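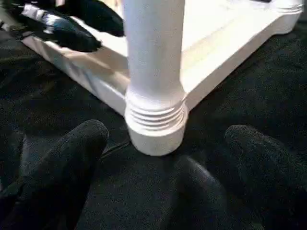

4. Reproducir la prueba de agarre a dos brazos sobre mobiliario

Esta sección explica cómo repetir en su laboratorio la prueba de Deng, tal como la describen Tianyou Liang y Shiyu Long en el informe interno de Bretham. El informe sostiene que una política entrenada solo con vistas de muñeca coordina dos pinzas tan bien como otra que dispone además de una cámara fija. Nosotros no lo damos por demostrado. Siga los pasos al pie de la letra, anote todo y saque sus propias conclusiones cuando tenga los datos delante.

Antes de empezar necesita el paquete de control Skillilow instalado (sección 2) y las dos muñecas calibradas (sección 3). Si calibró hace más de una semana, vuelva a hacerlo. El informe no dice cada cuánto recalibraban, y es una omisión seria.

4.1 Preparación del mueble y del suelo

1. Coloque un mueble bajo de patas torneadas, pintado de blanco, sobre moqueta negra. El contraste entre ambos facilita mucho la segmentación. Téngalo presente al leer las cifras: con un mueble oscuro sobre suelo oscuro no hay resultados publicados.

2. Oriente el mueble de modo que una de las patas de esquina quede frente a la pinza que va a actuar abajo. Los dos largueros deben abrirse hacia el fondo desde esa pata.

3. Alise la moqueta. Los pliegues cambian la altura aparente del pie, y Chunhua Zou vio fallos de estimación que atribuyó a la red y que desaparecieron al estirar la tela.

4. Ajuste la luz. La superficie superior se quema con facilidad en la cámara de muñeca. Baje la exposición hasta que se distingan las ranuras del collarín de la pata; si la tapa sigue algo sobreexpuesta, puede continuar.

Nota: las ranuras del collarín son, a nuestro juicio, la referencia que la política utiliza de verdad. En el apartado 4.4 se propone un control sencillo para comprobarlo.

4.2 Posición inicial de las pinzas

5. Lleve la primera pinza al pie de la pata. Los dedos deben quedar a ambos lados, separados, con el pie en el hueco entre ellos. No cierre todavía.

6. Lleve la segunda pinza a la zona del larguero izquierdo, junto a la superficie superior. En la vista de muñeca de la primera debe asomar por la esquina superior izquierda, al menos con las puntas.

7. Compruebe que las fundas negras de los dedos están bien puestas. Sobre moqueta negra los dedos se distinguen casi solo por el brillo de los bordes, y una funda torcida pasa inadvertida en la imagen. Mírela directamente, con los brazos parados.

8. Guarde la pose con el nombre «inicio_pata». No reutilice poses de otra sesión aunque el mueble parezca estar en el mismo sitio.

PRECAUCIÓN: la vista de muñeca no permite saber si la segunda pinza está apoyada en el larguero o suspendida justo encima. Confírmelo a simple vista antes de habilitar los motores. Un descenso de pocos milímetros con la pinza ya apoyada carga la articulación y puede volcar el mueble.

4.3 Ejecución

9. Abra el panel de Skillilow y cargue la política «solo_muñeca». Ponga el límite de fuerza de cierre en 124 sobre un máximo de 255. El informe no indica unidades; es el valor sin escalar del controlador.

10. Lance una serie de 7 intentos sin tocar el mueble entre uno y otro, salvo vuelco. Si lo recoloca, la serie queda anulada y hay que empezar de nuevo.

11. Repita con la política «muñeca_y_fija», con la misma pose y la misma luz.

12. Alterne el orden de las políticas en cada serie nueva. En los experimentos originales siempre se ejecutó primero la misma – no se explica por qué – y el desgaste de las fundas pudo favorecer a una de las dos.

Nota: considere válido un intento solo si ambas pinzas mantienen el contacto durante unos 4 segundos. El criterio original, «agarre estable a juicio del operador», no nos parece aceptable cuando el operador sabe qué política está corriendo. Pida a otra persona que puntúe los vídeos sin la etiqueta.

4.4 Controles que el informe no incluye

13. Tape las ranuras del collarín con cinta blanca mate y repita el paso 10. Si el rendimiento cae, la política depende de ese relieve y es dudoso que generalice a patas lisas.

14. Retire la segunda pinza del campo de visión de la primera y repita otra vez. Si nada cambia, cuesta hablar de coordinación visual: cada brazo estaría ejecutando su parte por separado.

15. Gire el mueble hasta la siguiente pata, guarde una pose inicial nueva y repita las dos series.

Shuzhen Mao hizo en Ondham una versión reducida del paso 14 en octubre y no encontró una diferencia clara entre tener la otra pinza a la vista y no tenerla. Con tan pocos intentos el dato vale poco, en un sentido o en otro. Kipchumba Kimaro, del mismo grupo, cree que la tarea es demasiado fácil para separar las dos hipótesis, y es posible que tenga razón.

4.5 Registro de resultados

16. Exporte la serie completa, con los intentos fallidos y los abortados. El botón «Exportar seleccionados» omite por defecto los abortados; desmarque esa casilla.

17. Anote a mano la versión de firmware de cada pinza. El archivo exportado solo recoge la del brazo izquierdo.

18. Copie los vídeos de ambas muñecas antes de apagar. La memoria intermedia se borra al reiniciar el controlador.

Si sus cifras no coinciden con las del informe, revise primero los pasos 3, 4 y 7. Si siguen sin coincidir, no ajuste el límite de fuerza para acercarse a ellas. Pase a la sección 5 con los datos que tenga.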